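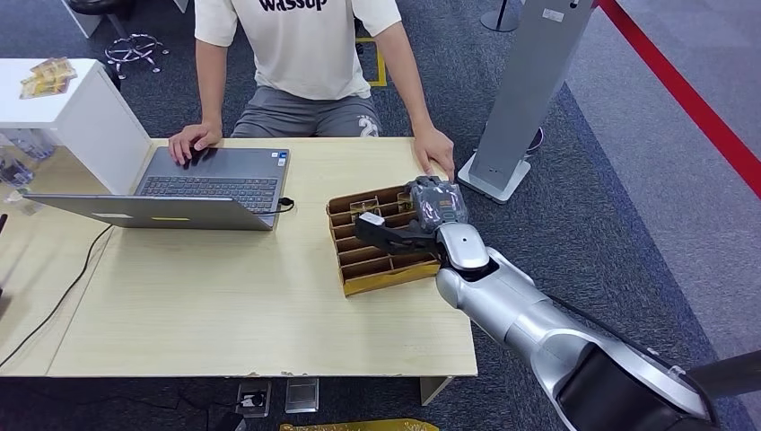 *Laptop out, Wednesday night. Dramance thread below.*

**Dramance: is the Temside route worth it before chapter 3?**

**hoyin_c** wrote:

Playing Dramance for the second time and trying to decide on a route. On my first run I went straight from Clondham to the coast, finished chapter 3 underleveled and had to grind the salt caves for two evenings. This time I have 2000 gold saved and a mostly healthy party. The guide on the wiki says to go through Temside first and pick up Laur. Is he any good on normal difficulty? He costs 600 gold to hire and I'd like to keep enough for the ferry and the second armor tier.

Party is knight, herbalist, two archers.

- Ho-yin Chow

---

**pikeandpowder** wrote:

Yes, go to Temside. Laur is the only hire before chapter 4 who can carry a shield and still use lanterns. With two archers you need somebody to stand in front besides the knight.

Do the mill quest first. The miller's brother knocks the price down if you return the ledger without reading it.

---

**greyferret** wrote:

I disagree with this every time it comes up. Laur is fine for about five fights. His stamina growth is bad and he leaves at the end of chapter 4 with whatever he is wearing. I lost a good set of boots that way. For 600 gold you can get the second armor tier on the knight and one archer and walk through the coast section.

If you want a front line, retrain one archer at Clondham. It's free until you take the ferry.

---

**pikeandpowder** wrote:

> he leaves at the end of chapter 4 with whatever he is wearing

Only if you told him about the letter. Keep the letter and he stays.

---

**greyferret** wrote:

You need the letter for the harbor gate. So he leaves, or you fight the gate.

---

**Vasilis L** wrote:

The gate fight isn't hard since the September patch. They took out the second wave of guards. I did it with a party of three and used four potions.

On the stamina thing, greyferret is right up to level 9. After that he gets the same growth as the knight. Most people have stopped using him by then so they don't see it.

One more point for hoyin: with two archers your arrow costs are going to be high on the coast road. There's no shop between the ferry and the lighthouse. Budget for that before you hire anyone.

- Vasilis Lazarević

---

**hoyin_c** wrote:

Didn't know about the arrows, thanks. I ran out last time and thought I had missed a shop.

How long is the mill quest? And does the discount stack with the one from the Clondham guild badge?

---

**pikeandpowder** wrote:

Twenty minutes if you take the river path. They don't stack, the game uses the bigger one. The mill one is bigger.

---

**tallow** wrote:

Does anyone know what the number on the mill door means? It says 1852 and I have tried it on the cellar lock and on both chests in the chapel. Nothing.

---

**Vasilis L** wrote:

It's for the strongbox upstairs at the inn in Temside, but backwards. 2581. There's a ring in it, plus one resist to cold. Not much use until the mountains.

---

**tallow** wrote:

Backwards. OK. Thank you.

---

**greyferret** wrote:

Sell the ring. It goes for over half the cost of a ferry ticket and you find a better one in the pass.

---

**hoyin_c** wrote:

Update. Did the mill, gave the ledger back, hired Laur. I also retrained one archer as a spearman, so I took both sides of the argument. The first two fights on the coast road went OK. Laur went down once in the second - I had left him in the front row with no helmet, so that one was on me.

Haven't decided on the letter yet. Can I put it in the bank at Clondham and come back for it, or does the harbor scene check your bags only?

---

**pikeandpowder** wrote:

Bags only, as far as I know. I've never tried it with the bank.

---

**greyferret** wrote:

It checks the bank too. Make a separate save before you talk to the harbor master.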